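Storing wrapped sweets and small snack packets without them going soft
Pritora Home Help > Kitchen and table > Storage
Viewed 262 times

clestby_kitchen
We keep a mix of wrapped sweets and small snack packets out on the dining table for visitors. They used to live in a glass bowl but the bowl got broken in the move, so now they get tipped on to the table and put away again each evening in whatever is to hand.

I have two problems. The sweets with twisted wrappers go sticky, mostly in August when the kitchen gets warm. The foil packets are fine unopened, but they slide about and the bigger ones end up on top of the sweets, and then the twists come undone.

I would like something I can leave on the table during the day and lift straight into a cupboard at night. The table has a printed cloth on it which I don't want to mark. Is a tray any good for this, or do I need tins with lids?

tablecloth89
Get a tin.

Drevberg Pantry
A tray is fine for the daytime and no good overnight. I would use both.

For the table, look for a plastic tray with sloping sides and a proper rim. You want enough of a rim to get your fingers under when it's full. Plastic wipes clean and won't scratch or leave rust on a cloth the way an old tin can. Check the underside before you put it down, as syrup or grease from a cupboard shelf will go straight through cotton.

Keep the packets and the sweets at opposite ends. Anything with a crimped top, like the red packet here, can stand upright if you lean a few together, and they take up far less room that way than lying flat. Pick them up by the sides and not by the top seal. If you keep tugging at the seal it can start to open at one corner and you won't notice until the contents have gone stale.

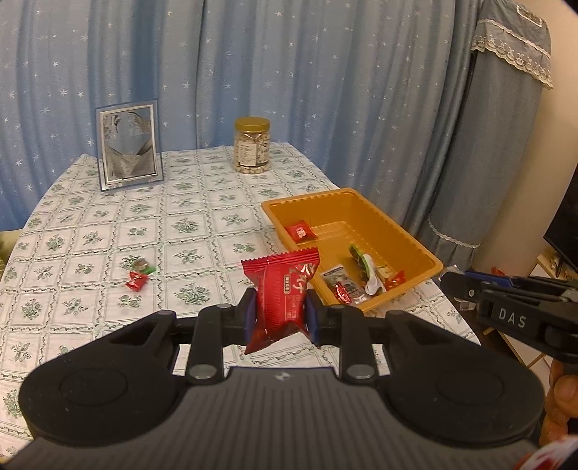 Twisted wrappers are the weak point because they were never airtight to begin with. Foil ones hold a twist better than the clear sort. Before they go away for the night, give each end a half turn in the direction it already goes. If you turn it the other way you loosen it.

Then the sweets go into a tin or a jar with a tight lid, and the packets can stay in the tray in the cupboard. Don't put the sweets above the oven or next to the kettle. A low cupboard on an outside wall is the coolest place in most kitchens. Once they've gone sticky they don't really recover, so eat those first or throw them out.

One more thing, don't mix mint sweets with anything else in a closed tin. Everything will taste of mint within 2 days.

mocanu692
Agree with most of the above but I wouldn't bother with the half turn on every sweet, it takes ages if you have a big bag. I put out a small handful in the morning and leave the rest shut in the jar. What's on the table usually gets eaten.

For the cloth, a square of baking paper under the tray does the job. It doesn't show if you cut it a bit smaller than the base. I change mine when it starts to curl.

If your packets still slide about, the tray is too big for what you're putting in it. Mine was, and I swapped it for one half the size.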